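Open day at the Tundwood toy works
October 15, 2023

The Tundwood works in Wusham opens to the public twice a year, in January and again in spring or fall depending on orders. We drove out from Hesex, which took 30 minutes. Parking is free but the lot is gravel and fills early.

Tours leave from the old loading dock in groups of 32. Ours began in the drying shed, where the maple sits before it goes to the saws, then moved on to the sanding room and the paint line. Ear protection is handed out at the door.

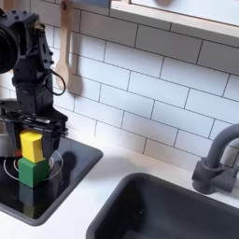 Yellow block on green.

The paint line runs one colour at a time. On a good day the shop finishes almost 1,000 pieces, and the seconds go into bins by the exit at a reduced price.
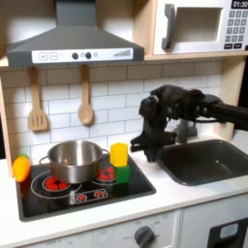

Play kitchens are now the biggest part of the business, according to our guide, and most are sold to daycares. Parents ask for the details they have at home. The microwave has its clock set at 01:30 and a keypad of little grey buttons, and the range hood has a plus and a minus at one end of the control strip. The older Kettler line was much plainer and is no longer made.

Lunch was soup and a bun in the canteen, cash only. 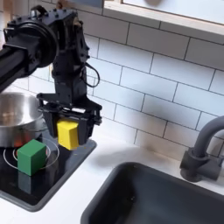 After lunch we went back for the offcuts sale, which closes at 2. Bring your own bag. Strollers can't go up to the sanding room, and there is no elevator.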